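Elogio da cozinha pequena 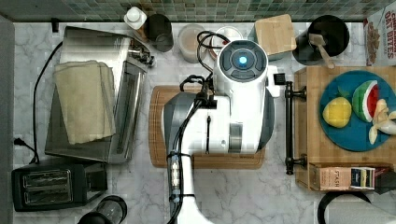 Passei boa parte da vida adulta a sonhar com uma cozinha grande, daquelas com ilha ao meio e bancos altos onde as visitas se sentam com um copo na mão enquanto alguém mexe o refogado. Quando finalmente tive uma, na casa que alugámos em Emden, descobri que andava quilómetros para fazer uma sopa. O sal ficava numa ponta, o fogão na outra, e eu no meio do caminho já me tinha esquecido do que ia buscar. Hoje basta-me um pedaço de bancada clara com veios cinzentos, uma tábua de madeira com o seu rebordo escavado e, ao fundo, uma fiada de azulejos pequenos, verdes e cinzentos, para me sentir em casa. Com isso e uma faca decente faz-se quase tudo o que me apetece comer.

Voltámos em outubro, já com frio, para um apartamento cuja cozinha tem 7 metros quadrados (o senhorio jura que são mais, mas deve estar a contar o parapeito da janela). Chorei um bocadinho, confesso. Tinha caixas e caixas de coisas compradas ao longo dos anos: formas de bolo com feitios de estação do ano, um ralador para cada espécie de queijo, uma máquina de massa da Rollora que usei duas vezes e que pesava como um pecado. Dei a maior parte. A máquina foi para uma prima que tem paciência e despensa, e ao que me dizem os ravioli saem-lhe muito bem.

O que ficou foi o que a minha avó também tinha, mais coisa menos coisa. Ela cozinhava para a família inteira num canto onde mal cabia uma pessoa de lado, e nunca a ouvi queixar-se do espaço; queixava-se do preço do azeite, do vento, do meu avô, mas do espaço não. Cortava, temperava e estendia a massa no mesmo palmo de mesa, que limpava entre uma coisa e outra com um pano húmido ao ombro. Agora faço igual, pano incluído, e apanho-me a resmungar com a voz dela.

Sei bem que há quem viva apertado por não ter escolha, e não venho aqui pintar de cor-de-rosa as rendas que se pagam por um cubículo. Falo só deste vício de medir a boa vida em metros de bancada, que as revistas alimentam e a que eu própria me agarrei desde o ano 2000, quando comecei a recortar páginas para um dossier que ainda guardo, vá-se lá saber para quê! Nenhuma daquelas cozinhas tinha uma cebola à vista.

No domingo passado fiz arroz de tomate e pataniscas, com a janela aberta e o rádio baixinho, e em momento algum precisei de dar mais de dois passos. Os pratos foram para a mesa a fervilhar, coisa que em Emden raramente acontecia, coitados, com aquele corredor todo pela frente.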